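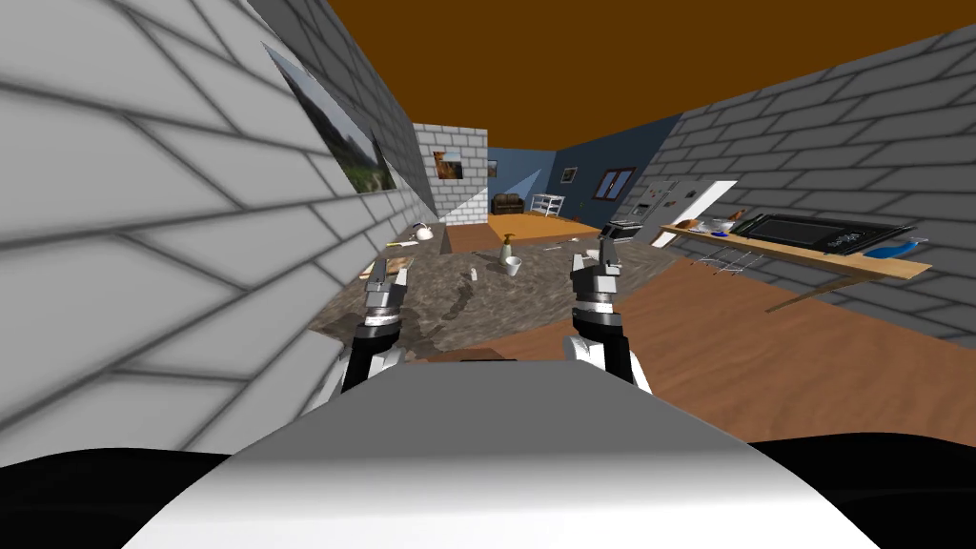
I've walked the river path at Stornent every September for years, and I still can't get to the end of it without stopping for cake. It's a bad habit (well, a lovely one) and I blame my aunt, who started me off when I was small and whiny and wouldn't go another step past the weir.

The path climbs 376 steps from the old ferry landing up to Vandar, and yes, my knees know every one of them! Go early if you can, while the mist is still sitting on the water. I met a walker up there last autumn, Wissam Geagea, who's 70 and was eating a boiled egg on the stile. He told me he does it twice a week and in winter wears two pairs of socks.

After Vandar it's all downhill through beech woods, muddy in places, and you come out by the Hourani tea rooms. Have the plum slice. I had two, and a pot of tea so strong it could have walked home for me - which would have been handy, as I'd missed the last bus by almost 80 minutes and had to ring my sister, who wasn't pleased.

Dogs are fine on the lower stretch but keep them on a lead near the sheep.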